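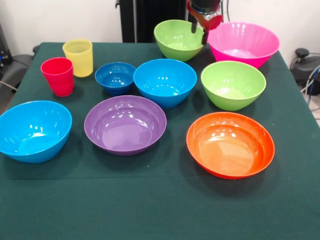
Manipulation Software Group, Brellberg Robotics Lab

tuseo: README

Hello! tuseo is the bit of our stack that looks at a table of bowls and cups, decides what to pick up next and works out how to get the gripper there. I wrote most of it and I look after it, so if something's broken it's probably my fault (do open an issue anyway).

What's in the repo

perception/ finds the vessels and fits a rim circle to each one. Rims are what we grasp, so the rim is what everything else depends on. Glossy plastic on a dark green cloth is a nice easy job for the colour part and a rotten one for depth, as the glare spots inside the bowls come back as holes. There's a filter for that now, called patch_glare, and it's on by default. Please leave it on!

planner/ takes the rims and picks an order. It likes vessels with free space next to them and puts off anything with a close neighbour, so a pair like the small deep-blue bowl and the sky-blue one in the middle gets a low score until something nearby has moved. You can change the weights in planner/order.yaml.

control/ does the approach: come in over the rim, one finger inside and one outside, close, lift. The control loop runs at 200 Hz. Raju, our simulator wrapper, speaks the same messages, so you can run the lot on a laptop without going near an arm.

Getting started

You'll need Python and a built copy of Raju. Then:

pip install -e .
tuseo check
tuseo run --sim --layout mixed

tuseo check tells you if the camera calibration is stale. If it moans, run tuseo calibrate and go and put the kettle on, it takes 4 minutes.

The Nundotton layouts

The test layouts live in a separate repo called Nundotton. There are 145 of them, all made from the same set of plastic cups and bowls shuffled about on the cloth. Every layout has a YAML file with vessel names, colours and rim heights. Two bowls can share a colour (there are two lime-green ones in the picture, for a start), so names go by colour and position: green_rear, green_front and so on. I know, I wanted proper IDs as well. It's on the list.

Things that still annoy me

Pale yellow translucent cups. The rim fit wobbles, and it's worse when a red cup is partly in front. Set min_rim_points to 6 if you keep losing one.

The planner will sometimes choose a rear bowl first when its bigger neighbour would be the safer grab. I've got a branch for this, and it's slow.

Logs get big. Use --quiet for long runs.

Changes

May: glare filter on by default, new order.yaml format. Old files still load but you'll get a warning.

Pull requests are very welcome, small ones especially. I go through them on a Monday.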